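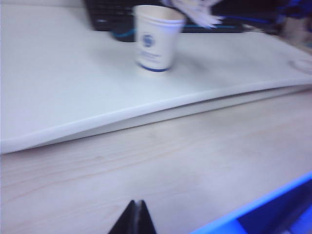 Wrist camera view of the desk and paper cup, with the gripper fingers closed.

Gerkar Desk Arm Kit: Frequently Asked Questions

13/01/2025
By Delia Núñez

What is in the kit?

The arm, a two-finger gripper, a wrist camera, a second camera for fixed mounting, a desk clamp, the power supply and all cables. You also get a license for Bundau, the software used to teach and run tasks. A computer is not included.

How much space does it need?

An ordinary office desk is enough. The clamp needs a clear stretch of desk edge, and the arm has to be able to swing without hitting a monitor or shelf. You do not have to clear everything else away. Keyboards, mice and cables can stay where they are as long as you map them as keep-out areas in Bundau.

What can it lift?

The rated load is 400 grams at full reach. Most of the small items people use for training, such as paper cups, pens and tape, are far below that.

Can it handle soft or fragile things?

Yes, within limits. Grip force is set per task. For a feather shuttlecock or a paper cup, start at the lowest setting and raise it one step at a time until the object stays put when the arm moves. The gripper has no force sensor in the fingertips, so it will not notice on its own that it is crushing something.

Why does the wrist camera picture blur when the arm moves?

The default exposure is set for dim rooms. If your room is well lit, open the camera page in Bundau and choose the short exposure. You can also lower the travel speed. The fixed camera is not affected by arm movement.

Do I need both cameras?

For simple pick-up tasks the wrist camera will do. For placing one object over or into another we recommend both. The held object can hide the target from the wrist, and the fixed camera gives the software a second angle on it. 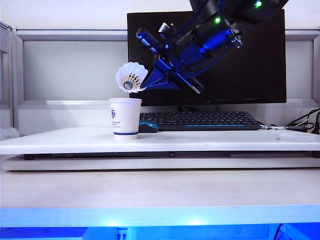 How many demonstrations does a new task need?

Plan on 40 for a task with one object and one target. Move the object a little between runs. If you change the desk surface or the lighting later, add more.

Can two levels be used, such as a desk and a raised shelf?

Yes. Measure the height of each surface and enter it under Workspace. Skipping this is the most common cause of the fingers touching down too early.

How long do the finger pads last?

We suggest checking them after 2000 grips and replacing them when the surface looks shiny. Spare pads are sold in pairs.

Is there a rental option?

Rentals are handled by Tolentino on a monthly basis. The kit is the same, and a Bundau license is included for the rental period. Rental units can be bought at the end of the term.

Who do I contact about repairs?

Write to Vendula Skála at the service desk and include the serial number from the underside of the base. Please do not open the joints yourself, as this voids the warranty.

Related

Choosing a clamp position for the Gerkar arm
Bundau update notes, March
Bonstead gripper pads: fitting guide
Setting keep-out areas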